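The Bus to Kirnosden

1. The table 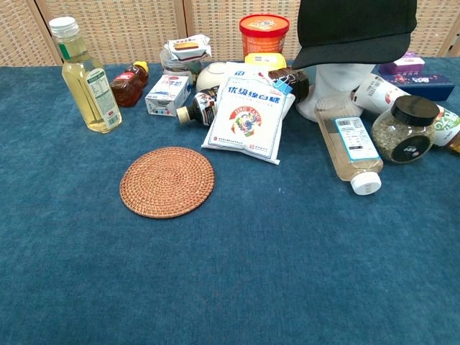

2. The ticket

My aunt paid for the ticket with coins. The man in the window of Belteda Lines counted them two times and pushed one back to her, because it was from another country. She looked in her coat and found a better one. The ticket said seat 80, and the bus had only half as many seats. The driver told me to sit where I liked.

I was nineteen and I had never slept outside my village. In my bag I had two shirts, a towel, bread, and the letter for the school of nursing. The letter had a number on the top, 3831, and I had learned it by heart in case somebody stole the bag. All the way down the hill I repeated it with my lips closed.

3. The road

After the bridge the road was bad and the people stopped talking. An old woman beside me was holding a hen inside her jacket. She asked me where I was going and I told her. She asked me if I had a mother. I said I had an aunt.

"It is enough," she said, and she gave me the hen to hold while she tied her shoe.

The hen was warm and its heart was very quick. I thought about my aunt, who at this hour would be closing the shutters. She always closed the left one first and then she stood a moment with her hand on the right one, looking at the road. As a child I believed that she was waiting for someone. Now I think she only liked the evening.

4. The stop

At Dralar we stopped for soup. There was a telephone on the wall, and I had one coin. I called the shop below our house and the shopkeeper shouted up the stairs. I heard my aunt come down slowly, with her bad knee.

"Did you arrive?" she asked.

"No. I am in the middle."

"Did you eat?"

"I am eating now."

She was quiet and I could hear the shop radio behind her. Then she told me the neighbor's cow had come into the garden again and had eaten all the beans. She was telling me from which side the cow had entered when the coin finished.

I went back to the bus. The old woman had kept my place, and the hen was asleep.

15 July 2004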